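Print this article | E-mail this article

Cutting down old cloth at home
2025-08-29

Khrystyna Koval has been taking apart worn clothes and bags at home in Estcombe since July. Most of it ends up as ties, drawstrings and patches for the repair table at Butudton. She works in a bedroom and uses the bed for sorting.

"I tried the kitchen first," she says. "Then everybody wanted dinner. With the bedroom I can shut the door and leave things half done."

She starts with the dark fabric, which she finds harder on the eyes. Black thread on black cloth is slow work, so she does it while the daylight is good.

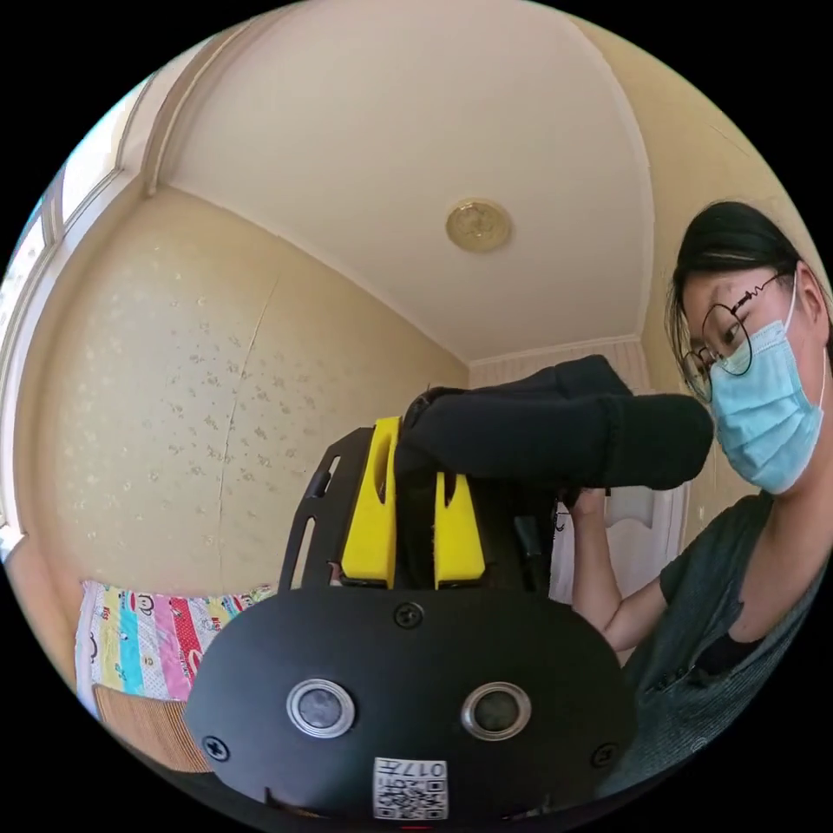
"I feel along it for lumps before I cut anything," Koval says. "A lump is usually a seam folded over on itself, or a bit of elastic. You want to know that first." Pieces shorter than a hand go in the stuffing bag. The rest she keeps, even when the color has gone patchy – a tie on the inside of a cushion cover doesn't need to look new.

Straps are a separate job. They tend to outlast whatever they were sewn to, and Koval saves every one she can. She owns good scissors and doesn't like using them on anything thick. For a long black strap it's the yellow and black utility knife, with the strap held upright and the blade brought in from the side. "Scissors chew it," she says. "A fresh blade goes through and you get an edge you can fold." She buys blades in boxes of five and changes them sooner than she used to. 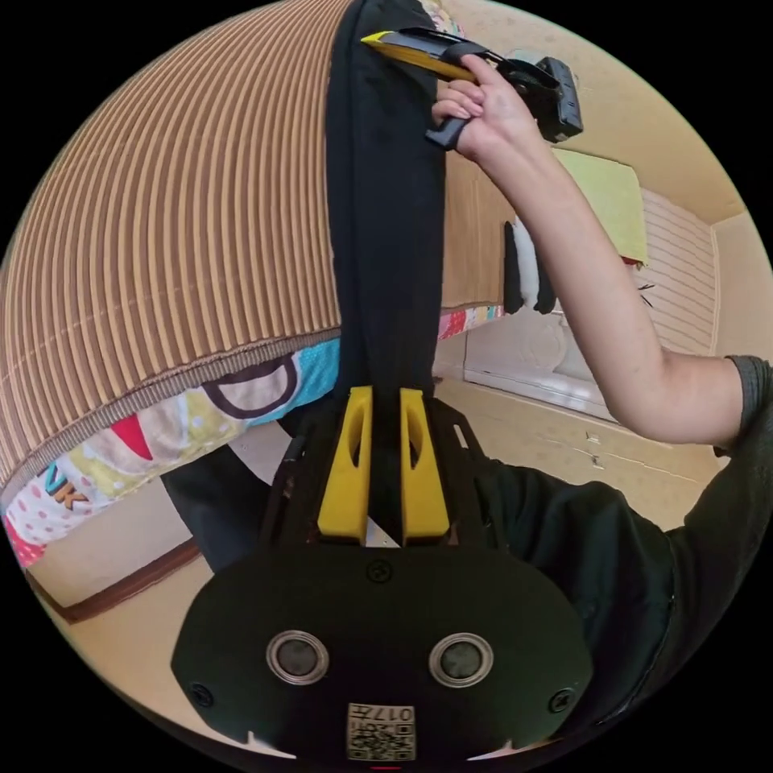 Bags give her the most trouble because she likes them too much to cut. She has a striped one, tan and brown, with a braided trim along the bottom edge. "It stays as it is. I've decided that 2 times already," she says. The trim would be easy to take off, and she knows where she could use it, but she would miss the bag.

Tools go back in one box when she stops. She once lost a seam ripper in the bedding and found it with her knee.
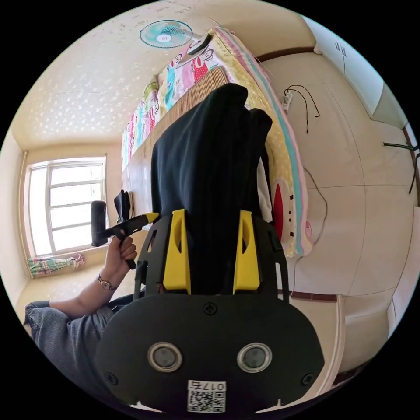 Orest Kuzmenko thinks she is too strict about the short pieces. He would keep anything that can hold a stitch, he says, and he has told her so more than once. Koval says he can come and collect them.

Contact us | © Flakach | Back to top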